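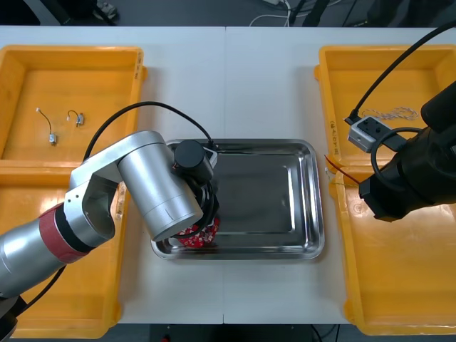
Photo: Ghassan Khalaf / Flistthorpe bench notes

4. Comparing the two grippers

Do this section before you sign off on either arm. The Bollero sheet says its fingers handle "all common soft goods." Treat that as a sales line until your own bench agrees with it.

4.1 Put the steel tray in the center, between the yellow parts trays. Leave one piece of fabric in it and nothing else. We use a red print because it shows up well against the metal.

4.2 Jog the left arm over the tray with the fingers open. Stop short of the floor of the tray.

CAUTION: Keep the right arm parked on its own side while the left one is down. The Tulten controller has a collision check. We would not bet a wrist on it.

4.3 Lower, close, and lift. Run 5 grabs and move the cloth to a new spot after each one. Write down every miss, including the ones that "would have worked" with a nudge.

4.4 Park the left arm and repeat with the right. Use the same cloth and the same spots.

NOTE: Bartoš, who make the mounting kit, suggest 3 grabs per gripper. That is enough to get a nice number and too few to trust it.

4.5 Move on to the small wire harnesses in the upper-left tray. Try for the wire first, then the connector. A gripper that does well on cloth may be poor at this, so keep the scores separate and don't average them.

4.6 Check cable slack at full reach on both arms. If a loop goes tight or drags over a tray, stop and re-route it, then start that set over.

CAUTION: Power down before touching any plug. The quick-release claim in the brochure covers the fingers only.

4.7 If the two grippers finish within 2 misses of each other, call it a tie. Don't let the price break it for you.

Score sheets go in the binder with the firmware version written at the top. For finger pad replacement, see section 6.

Revised August 17, 2018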